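The planner had a name, Balamari, and it had failed 4 nights running.

Mio Takagi kept the logs open on the left screen and the replay on the right. Every demonstration went in clean. Two grippers, one in each hand, a small table, a cup, some boxes and snack bags. The perception module, Pastard, labeled what it saw and passed the labels on. Balamari then wrote a plan, and the plan was always to wait.

She lowered the confidence threshold. It waited. She gave it 200 steps instead of 97. It waited longer.

On Friday she stopped reading the summaries and read the raw output. At step 47 Pastard split the tablecloth into separate objects, one for each flower. Balamari had put them all on its list of things to pick up. It could find no edge to hold them by, so it asked for another look, and another.

She thought of her grandmother in Brerkau, who used to pick at the pattern on her blanket in the last weeks. Then she wrote a filter. Anything with no height was not an object. It came to one line, and she ran the replay again from the start.
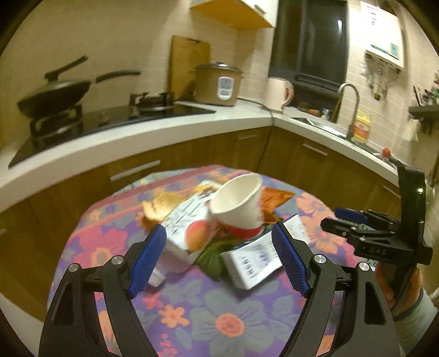 Apaza wrote from the night desk that the filter would also throw out paper, and coins, and a key lying flat. Did she want a planner that could not see a key?

Mio read the message twice. She left the filter in for the night – the run was already past step 47, and a plan was coming up on the screen, line by line, starting with the cup.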